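Passepoil

Le passepoil est une bande de tissu étroite, repliée dans le sens de la longueur et prise dans une couture de manière à former un bourrelet ou un liseré visible. Il peut être plat ou contenir un cordon de remplissage. On l'emploie dans l'habillement, l'ameublement, la maroquinerie et la sellerie, pour souligner une ligne d'assemblage ou renforcer une arête exposée au frottement.

Étymologie

Le mot est composé du verbe passer et du nom poil, au sens de ce qui dépasse du poil de l'étoffe. Le verbe passepoiler et le participe passepoilé, courant dans l'expression « poche passepoilée », en sont dérivés.

Fabrication

La bande est le plus souvent coupée dans le biais, c'est-à-dire à 45 degrés du droit-fil. Cette coupe donne au tissu l'élasticité nécessaire pour suivre les courbes et tourner les angles sans faire de plis. Une bande coupée en droit-fil convient aux lignes droites et consomme moins d'étoffe, mais elle gode dans les arrondis.

Le cordon — en coton, en polyester ou en papier torsadé pour certains travaux de tapisserie — est placé au milieu de la bande, que l'on rabat ensuite. Une première piqûre, faite au pied à fermeture ou au pied ganseur, l'enferme au plus près. Le passepoil est alors posé entre les deux pièces à assembler, endroit contre endroit, les bords vifs alignés, puis une seconde piqûre réunit l'ensemble. Dans les angles, la marge est crantée jusqu'à un ou deux millimètres de la couture.

Le raccord des extrémités se place de préférence sur un côté peu exposé. Le cordon est coupé bout à bout et la bande recouvrante repliée sur l'autre.

Variantes

Le passepoil plat, sans cordon, se rencontre surtout sur les cols, les poignets et les vêtements de nuit. Le passepoil double superpose deux bandes de couleurs différentes. En sellerie, on utilise des joncs en matière plastique gainés de cuir ou de simili. Le passepoil réfléchissant est réservé aux vêtements de travail et de sport.

Il ne faut pas le confondre avec le galon, cousu en surface, ni avec le biais, qui enveloppe un bord au lieu d'être pris dans la couture.

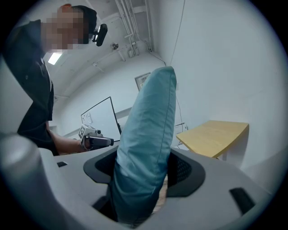
Ameublement

Le passepoil borde couramment les coussins, les traversins, les assises et les housses de fauteuil. Il peut être ton sur ton ou contrasté. Sur une housse amovible, la fermeture à glissière est souvent dissimulée le long du cordon.

Les diamètres de cordon les plus utilisés vont de trois à six millimètres. Les gros diamètres demandent une bande plus large et se prêtent mal aux angles vifs, que l'on arrondit alors légèrement au patron.

Entretien

Un cordon de coton non prérétréci peut se resserrer au premier lavage et faire froncer la couture. Les tapissiers le passent à l'eau chaude avant la pose, ou lui préfèrent une fibre synthétique. Le repassage se fait à côté du bourrelet, sans l'écraser.

Voir aussi

Biais (couture)
Ganse
Liseré
Poche passepoilée

Catégories : Couture | Passementerie | Ameublement

Dernière modification de la page le 24 déc. 2025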